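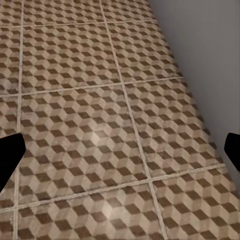
1. Opening and last month's minutes

The Draltis workshop group met on Nov 17, 2024, in the back room. Last month's minutes were read and accepted with one change: the spare gear set was bought from Trurko and is paid for.

2. Arm model and room

The simulated room now has its tile floor and plain gray walls. The cube pattern on the tiles stays for now. Two members find it hard on the eyes, but it makes a tough backdrop for the wrist camera, and the paint job at the real bench will be no kinder. The glare on the tiles was discussed. Agreed to leave the lights alone until the gripper work is finished, then try a softer setting.

3. Gripper work

The task is still the mousetrap one, on top of the wooden cabinet in the corner. The fingers come down onto the cabinet top from above, and the shadow they cast there was raised as a possible problem for the tracking.

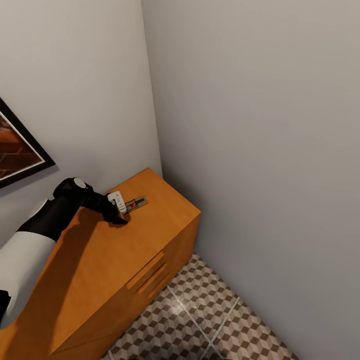 The wrist speed limit is to be lowered by 30 percent for the last part of the move. The member who wrote the Vekier control script will make the change and post it to the shared folder. Anyone running the old copy should delete it.

There was a longer talk about where the traps go at the start of a run. One view was to keep them all on the cabinet. The other was to spread them out, floor included, so the arm has to deal with different heights.
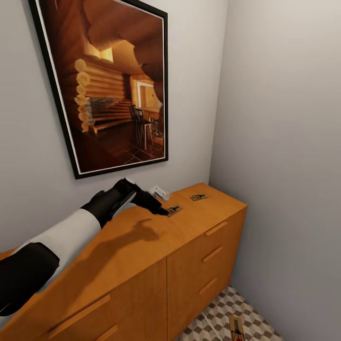 A vote was taken and the spread-out layout carried. Start positions will be written down before each batch – the last batch can't be compared with anything, as no list was kept. A batch is 50 runs.

The floor position needs its own approach path. The arm has to reach down past the drawer handles, and the elbow limit in the model may not match the limit on the arm we are building. To be measured at the bench.

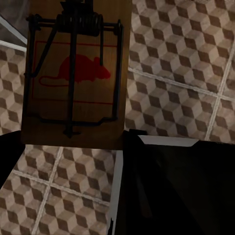
The trap model itself was accepted as it stands. The snap bar and holding rod are thin parts and the collision shapes for them should be checked before the next batch. The red mouse print can stay.

4. Bench build

The base plate is drilled. Seven bolts are still on order from Chu. Wiring waits until the plate is mounted. Please label both ends of every cable.

5. Money

Spending since the last meeting was over $50, all of it on connectors and filament. Receipts go in the tin.

6. Next meeting

December, same room. Bring the elbow measurements.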